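**Which Zineb Cherkaoui western should I start with?**

**Minttu Kiiskinen**

My uncle left me a box of old paperbacks and a good chunk of them are westerns by Zineb Cherkaoui. I've read exactly 2 westerns in my life and liked one of them. The box has Imer, The Road to Plilenstead and a beat-up copy of Belkadi with the last few pages taped in. Do they go in order? I don't mind slow, but I do want somebody to root for!

**Rania Tahiri**

Oh, I envy you that box! Start with Imer. It's short, the widow who runs the ferry is a great character, and the shootout happens in chapter 16 with plenty of book left over for everybody to feel bad about it (I mean that as praise). They aren't a series, though the sheriff from Imer wanders through Belkadi for a page or so and it's fun if you recognize him.

We did Imer for our August lunch meeting and argued about the ending until they locked up on us. 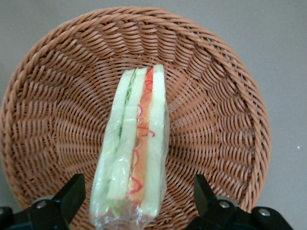 *Surkosthorpe Library Western Readers Club*

Plilenstead I'd save for last. It's the longest of the bunch and the cattle drive goes on and on, 71 pages in my copy before anyone reaches a river. Lovely writing, but I skimmed. Belkadi is the meanest one and probably the best, so check that your taped pages are all there before you get attached to anyone.

**Youssra Hamdy**

Disagree, read Plilenstead first. The drive is the whole point. Imer is ok but the villain talks too much.

**Meriem Saber**

haven't read her but my dad swears by Belkadi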